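Sendport twin-arm bench cell - product page / spares / SAFETY UPDATE

Bench cell with two arms, facing each other across the top. Sold as a set, not split. Black frame, wood top, parallel-jaw grippers both sides. Used by teaching labs, small test shops, anyone doing handling trials on household stuff (cups, cloths, tubs, that sort of thing).

In stock: 12 sets
Price: £1,577 for the refit kit, see further down. Full cell, please ring.
Lead time on spares: ask Nusrat in parts

PLEASE READ BEFORE ORDERING OR USING

Fault found in March on the older gripper drive, the one supplied with the Hirano board. Gripper can close again by itself after a stop has been cleared. No command sent. Jaws go to the last position they were told before the stop, at full speed. We had it happen here on our own test cell and then two customers rang with the same thing within the week.

What happened with ours. Stop pressed with the left gripper half shut on a mug. Operator reached in, took the mug out, cleared the stop from the keyboard. Jaws snapped shut with her fingers still near. Bruised thumb, nothing worse. Mug handle came off when she dropped it. It was logged as a near miss at first and it should of been logged as an injury, that has been put right.

Cause: board keeps the old target in memory through a stop. Arm joints don't do it, they are on a separate board and hold where they are. Grippers only.

Which units

Affected: grippers with Hirano board, serials up to 1,238
Not affected: serials above that, and anything refitted with the Rondstead board
Serial is on the underside of the wrist, small silver label. If the label has rubbed off treat it as affected and send us an email.

What to do now

Switch off at the wall before hands go in. Not the stop button, the wall.
Take out whatever is in the jaws only when power is off.
On power-up keep everyone back from the table untill both grippers have opened fully.
Do not clear a stop from the keyboard with anyone at the bench side. The person clearing it needs to see both grippers.
Mark a stand-back line on the floor if you have not got one. Tape is fine.

Software patch does NOT fix it fully. Version we sent out first only covered the right side, sorry, second one covers both but a brown-out can still bring the fault back. Board swap is the only proper fix.

Refit kit, what you get

2 x gripper control board (Rondstead)
2 x wrist cable
1 x relay box, cuts gripper power on stop
Fixings, label set, printed sheet

Fitting time 27 minutes per arm if you have done one before. Longer for the first. You need a small hex set and a bit of patience with the wrist cable, it is tight.

Checking after the refit

We run the same cup and cloth job that showed the fault up. Cups in a row on the centre board, cloth on the right. Start a pick, stop it halfway, power off, clear the jaws, power on, watch. Then again on the other arm.
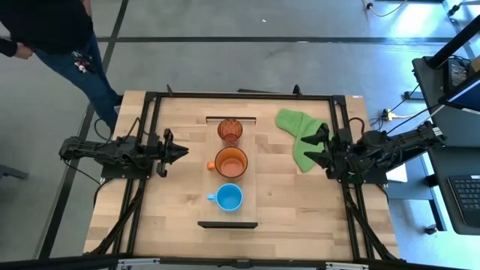
Repeat over several stops, not just one. The fault did not show every time on ours, which is why it got missed at final test. Use mugs you don't mind losing. If a gripper moves at all after a cleared stop and before a new command, power off, tag it and leave it off.

Also check the cable loop at the base of each arm after refit. Needs slack through the full swing. One customer had it pulling on the connector, different fault but looks simlar (gripper goes dead, then wakes up).

Cost

Free of charge to anyone who bought the cell from us or through Sheikh, proof of purchase is enough. Second-hand units pay the kit price at top of page. Carriage extra outside the mainland.

Returns: old boards back to us in the bag supplied, please don't sell them on or bin them.

Questions on the fault or to report one: Yolanda Villca, safety desk. Give serial, which side, and what was in the jaws.
Kits and spares: Nusrat Kodikara, parts. Phones go quiet after 3pm, email is quicker.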